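3.2 Food scraps and the kitchen sink

Households in Jarkavmont were asked to keep a diary of what they threw away and where it went. Of the 200 households that returned a diary in May, 17 had no separate container for food waste. Most of the others kept one on the worktop or under it, but scraps often stood in the sink first – in a bowl, a pan or a strainer – until the meal was over.

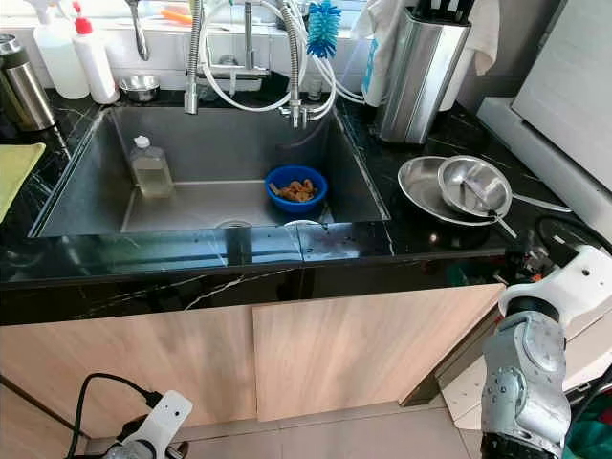
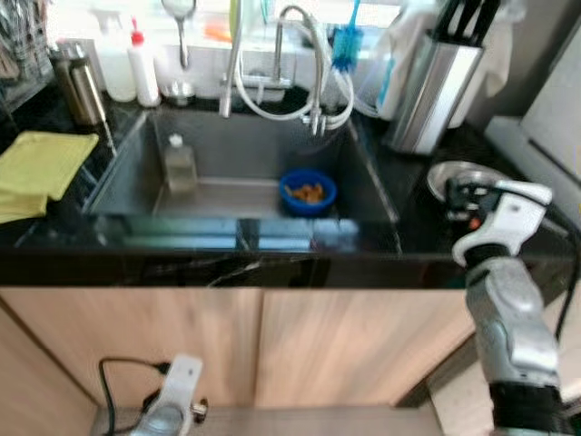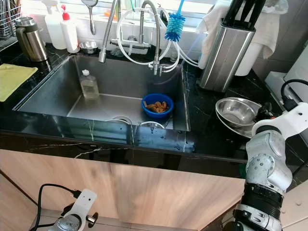
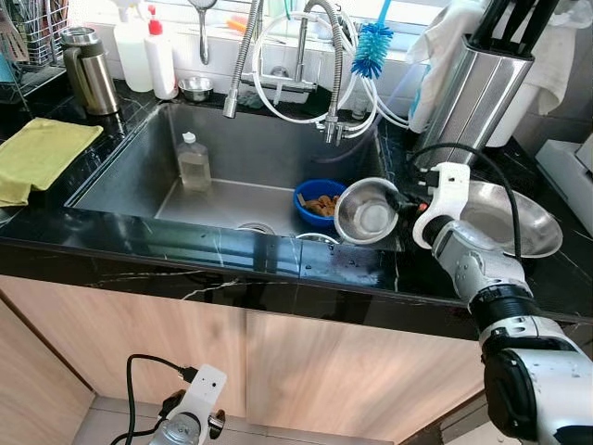 Figure 2. A kitchen sink with food pieces in a blue plastic bowl.

Diary entries were grouped by meal, following Shirazi and Clandell. Evening meals produced the most waste by weight, and cooked leftovers made up a larger share of it than peelings. We set an upper limit of 400 grams for a single entry; anything heavier was checked with the household before it was included.

The Irance district, where collection is weekly, differed from the rest of the town. Residents there used the bin for wet scraps less often and mentioned smell as the main reason. Several froze fish and meat waste until the morning of collection – a habit we had not asked about, and which the diary form had no space for.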